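Grostis Plain Work Tops — long sleeve and short sleeve
Black only for now. Navy back in February, hopefully.

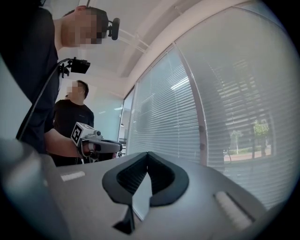 Long sleeve at the front, T-shirt behind, both in black.

Page updated 25 Jun 2019

Same plain top as last year, same fit. No logo, no pocket. People wear it in workshops, stock rooms, labs, back of house, wherever you want staff in one color and don't want to pay for a uniform.

LONG SLEEVE
Midweight cotton jersey. Crew neck, ribbed cuffs. Cuffs are snug but they do push up to the elbow and stay there, we had a lot of emails asking. Body is cut a bit long so it stays tucked when you reach up to a shelf. Runs true to size thru the chest, slightly narrow in the shoulder — if you are between sizes go up.

SHORT SLEEVE
Same cloth, same neck. Sleeve ends just above the elbow on most people. Straight hem, no side seams. Most teams order a mix and let everybody pick on the day.

Sizes
XS to 3XL in both. XS short sleeve is low, call before you order a pile of them. Tall fit in the long sleeve only, M and up.

Washing
Cold, inside out, with other darks. First two washes on their own please, the black does let go of a little dye. Tumble low or hang. Do not bleach. Iron if you must, they don't really need it. Shrinkage is almost 3 percent in length after the first wash and then it stops, so don't panic and don't order short.

Printing and embroidery
We don't print in house. Blank tops go to Weerasinghe, they do left chest and full back. Send artwork with the order, not after. Dinesh Talukder checks every file before it goes over and will write to you if the lines are too thin. Embroidery is OK on both tops but keep it small, the jersey puckers under a big design.

Clipping things to them
Asked a lot. A badge clip or a light mic cable is fine. Anything with weight to it pulls the neck out of shape over time — use a strap or a harness over the top and let that take the load. Don't pin through the ribbing.

Ordering
No minimum on blanks. Team price starts at 70 tops, any mix of sleeve and size, shipped to one address. Blanks usually leave the Tralia warehouse in two working days. Printed orders take longer, ask Kumudini Haque for a date before you promise one to your boss.

Samples
You can have one of each in your size to try on. Keep the tags on and send them back if its not right. Washed samples we can't take back, sorry.

Exchanges
Unworn, unprinted, tags on. Put the order number on the outside of the parcel, and a note inside saying wich size you want instead. Parcels with no order number go on a shelf and sit there untill somebody writes in.

Goes with
Prorkow canvas apron, black or gray
Grostis work pants, straight leg
Tall fit long sleeve (see Sizes)

Sizing questions to Moushumi Kanagaratnam, orders and invoices to Kumudini. Please put "work tops" in the subject line.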